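When Keltley announced it would start hanging garments by machine, the people who hang garments at Keltley were told in a ten-minute talk by the loading door. They got a sheet of paper with the word "relief" on it four times. I have a copy. It says the Presteo arms will relieve staff of repetitive motion, and I believe that part. Anyone who has put shirts on hangers for a whole shift knows what it does to the thumbs.

What the sheet leaves out is the rest of the job. Xuân Lò has worked the hanging line there since before the move from the old Triệu building, and when I asked her what she does all day, hanging came up third. First she sorts. She checks seams, sends stained pieces back, spots the sweater that ended up in the wrong lot. She does this with her hands while she is hanging, and it appears on no time sheet.

Take away the hanging and you have to ask where the checking goes. Keltley's answer is a new post called "cell attendant," two to a shift. The attendant keeps the baskets coming and steps in when a garment snags. It pays the same as before, which management mentions often. It is also a job of waiting on something else's pace, and I have yet to meet a person who found that restful.

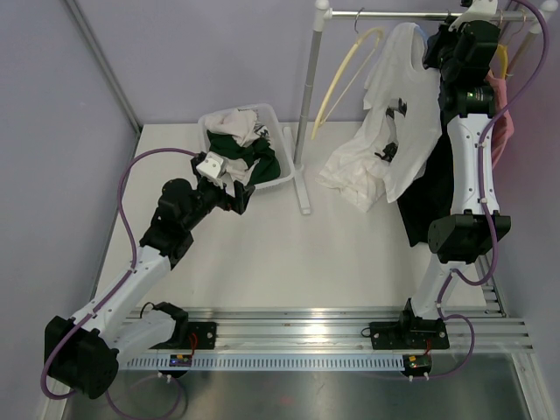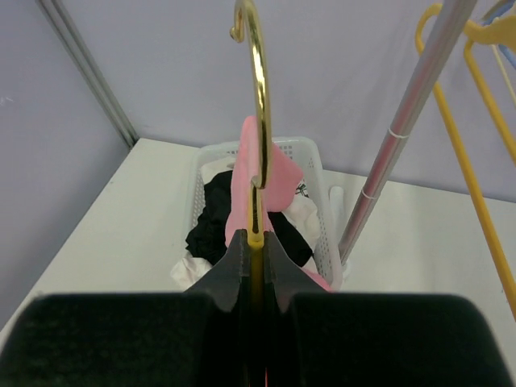 Garment hanging with robot arms: a basket of mixed clothes, a metal rack, plastic hangers.

I don't think the machines are a fraud. Handling cloth is hard, and a gripper that can take a hanger by the neck is a real piece of engineering. My quarrel is with the arithmetic. Wisora, the consultants, compared the arms with a person who only hangs clothes, and that person never worked at Keltley. Leave the checking out of one column and of course the other column wins.

Xuân has been offered an attendant's post. She asked who would be looking at the seams and was told it was under review. That was a Tuesday in September. She asked again at the end of her shift the following week and got the same two words back — under review.

If the company wants my good opinion, it could start by paying for the inspection it has been getting free for 20 years. Put it on the time sheet, give it a name and a rate, and then run the comparison again. I would read that report with interest.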